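We use cookies to keep this site working and to see which pages are read. By continuing you accept this. Accept | Read more

Guest news from Grabner Lake Lodge
16/10/2018

The season at the lodge is over for the lake cottages, and the water was shut off there last weekend. The main house stays open through the winter as usual. Thank you to everyone who stayed with us this summer. August was the busiest month we have had, with 363 overnight guests, and the dock was full most evenings.
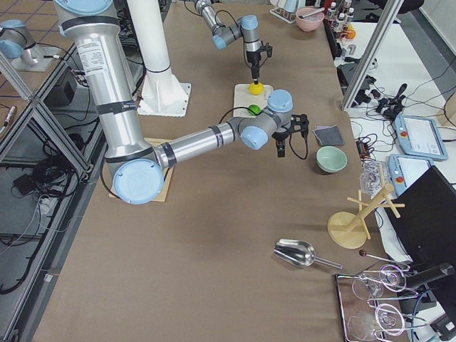
Bookings for next summer open this week. Guests who stayed with us this year get the first choice of dates, and after that the calendar opens to all. The week price for the large cottage goes up a little, the small ones stay the same. We have also had many questions about things for children to do on rainy days, so the game room will get a proper craft table. We plan to cover it with brown paper, the way the long table is covered in the photo, and change the paper between groups. There will be soft balls too, and a bright yellow one like that is easy to find under a sofa. Please keep them out of the dining room.

The deposit for a summer week is 300 and is paid when you book. It is returned in full if you cancel before the end of winter. After that we keep it, unless we can rent the week to someone else. 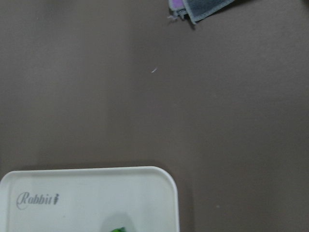 HOUSE AND KITCHEN

Breakfast in the main house is now served until ten on weekends. Leire Villalobos has taken over the kitchen and bakes the bread herself — order the evening before if you want a loaf to take to your cottage. Packed lunches can be ordered the same way. Tell her about allergies when you book, please, and again when you arrive.

Severin Bühler is replacing the stove in Nono, the smallest cottage, and the two beds there will get new mattresses. Nono can't be booked until the work is done. The path from the parking area down to Filura was washed out by the rain in August and has been filled with gravel. It is still steep. Guests with heavy luggage can borrow the cart by the woodshed, and we ask that it comes back up the hill afterward.

The rowboats are in for the winter. We have five of them, and two need new oarlocks before they go out again. Fishing permits are sold at the front desk all year.

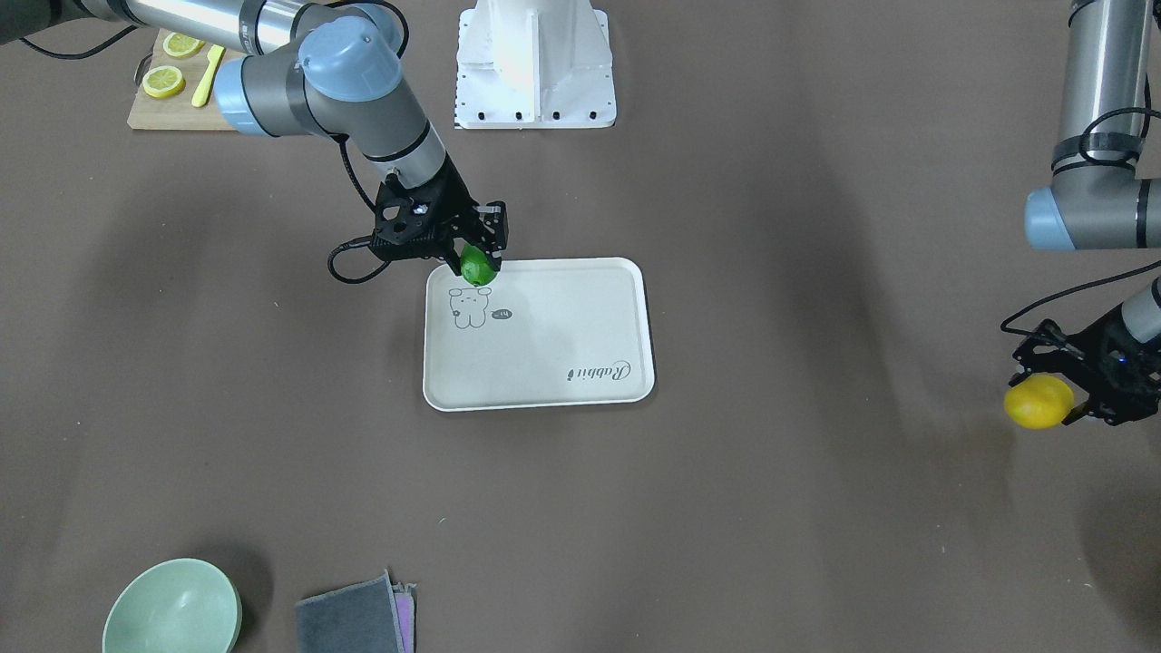 Lime, and a tray that says "Hi."

Dogs are welcome in all cottages except Nono. Cleaning is included in the price, but the dishes must be washed and the trash taken up to the bins. For winter rooms in the main house, call the front desk in the morning or write to Albane Leclerc, who answers all booking mail.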